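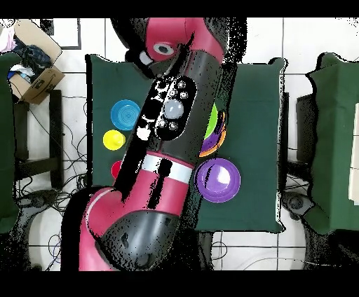
4. Fault during the table-clearing trials

The arm stopped twice in the September trials, both times while moving across the dish table toward the bowls. The controller reported a joint torque limit and applied the brakes. No one was inside the marked area and no dishes were broken.

Khang Từ pulled the log for each stop. The torque at the wrist joint rose for 600 ms before the limit tripped, with no contact shown by the gripper sensor. We first suspected the payload setting and weighed the gripper again. The value was correct.

The cause was found by Giang Bùi on Tuesday. A cable tie on the forearm had slipped, and the gripper cable went tight when the wrist turned past 30 degrees. The arm was pulling against its own cable — the controller read this as an outside load.

4.1 Changes made

The cable was rerouted with a longer loop at the wrist and held with two hook-and-loop straps. Wrist rotation is now limited in the Stodeck planner. Xuân Kiều added a slow rotation test, run by hand before each session with the stop button within reach.

4.2 Open points

The fault did not return in later runs, but the new loop has not been tested at full speed. Masaru Oshima has asked for a check of the cable jacket, which shows wear near the connector. Floor cables are a separate trip hazard and are covered in section 5.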